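3.2 Material e condução das sessões de sutura

As sessões de treino decorreram no laboratório de técnica cirúrgica da Gatham, em duas salas com a mesma iluminação e bancadas de altura fixa. Participaram 24 internos do primeiro e do segundo ano, nenhum deles com experiência prévia em pontos separados fora do currículo base. Cada interno trabalhou sozinho, com um monitor presente apenas para registar os tempos e recolher o material no fim.

Como suporte usou-se a almofada de sutura Brillow, que imita a pele e já vem com incisões marcadas. Escolhemos este modelo depois de um ensaio realizado em março com a almofada Tomić, cuja camada superior rasgava com facilidade quando o ponto era apertado junto ao bordo - problema relatado por 11 dos internos. As almofadas foram numeradas no verso e só então distribuídas.

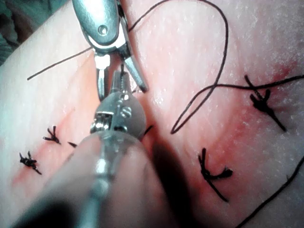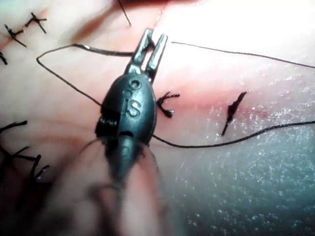
Figura 3. Almofada de sutura com incisão e pontos de fio preto atados.

A avaliação incidiu sobre a regularidade do fecho: distância entre pontos, distância de cada ponto ao bordo da ferida e tensão do nó. Seguimos a grelha proposta por Yokoyama, com pequenas adaptações na escala de tensão. O fio preto distingue-se bem da superfície clara da almofada, o que facilitou a leitura dos nós por avaliadores que não tinham assistido às sessões. Já a faixa avermelhada ao longo da incisão gerou dúvidas na marcação do bordo, e acordou-se medir sempre a partir da linha do corte, sem contar a zona tingida. As medições foram feitas com craveira e lançadas na folha de registo Dindico por dois avaliadores independentes.

No total foram avaliados mais de 3,000 pontos. Excluíram-se os que tinham o nó desfeito no momento da medição e os que ficavam nas extremidades da incisão, onde só havia um ponto vizinho para comparação. Quando os dois avaliadores divergiam em mais de um nível da escala, a almofada era revista por Tetsuya Yokoyama, cuja classificação prevalecia. As almofadas já avaliadas foram guardadas em caixas fechadas, por ordem de numeração, até ao fim da análise descrita na secção 3.3.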